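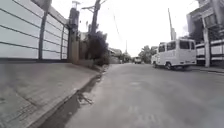
A paneled white wall and concrete sidewalk along the street.

The long way home on foot

Clusunstead was laid out for people who walked to work. The mill gates opened at 5 in the morning, and the streets near them were built with sidewalks wide enough for a full shift. The mill has been gone for decades. The sidewalks are still there, and more people are using them again.

Part of the reason is money. Parking downtown went up in April, and the bus from the Pendar side now runs every hour instead of every half hour. A resident who lives 2 miles from the center can walk it in less time than it takes to wait for a bus and ride in.

The other part is a paper map. Quintero, a print shop on the main street, made a first run of 1000 copies last spring and left them on the counter for free. The map shows benches, drinking fountains, public restrooms and the steepest blocks. It also marks the places where the sidewalk stops without warning - a common problem on the east side, where lots were sold off one at a time and each owner paved or did not.

The shop is already working on a second version. People came in with corrections written in the margins. A fountain by the library had been shut off. A stairway between two streets had been left out entirely, though it saves a walker several minutes on the way up from the river.

Nakia, the bakery at the top of that stairway, has started opening an hour earlier. The first customers are mostly on foot, and most of them buy coffee and a roll and keep going.

The town has set aside money to repair 2 of the worst stretches before winter. Work on the one nearest the school comes first. The other, out past the old rail yard, will need a new drain before any concrete is poured.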